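Wallpapering a small room: tips for older patterned papers

2,387 views – 11 comments – 3 shares

Buy every roll at once and check the batch numbers before you leave the shop. Two batches of the same colour can differ enough to show at the seam, and damask shows it more than stripes do.

Measure the height of the wall, then add one full pattern repeat to each drop. Large urns and garlands waste a lot of paper. Centre the motif on the wall you see first from the door and let the awkward match fall in the corner behind it.

Never wrap a full width around an inside corner. Cut the strip so that it turns by a centimetre, then hang the offcut over it with a fresh plumb line – old corners are rarely true.

Wipe paste off the face with a damp sponge while it is still wet. Change the water often. Keep one offcut, labelled with the room and batch, for patching later. 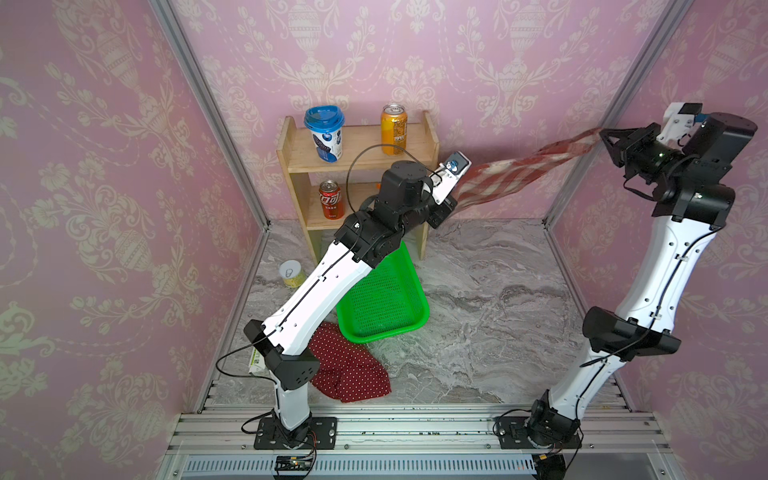 Chie Chiba
We did our hallway in Novmont last June and the overlap in the corners worked well. I'd add that vinyl papers need a proper overlap adhesive, as ordinary paste lets go there within a few months.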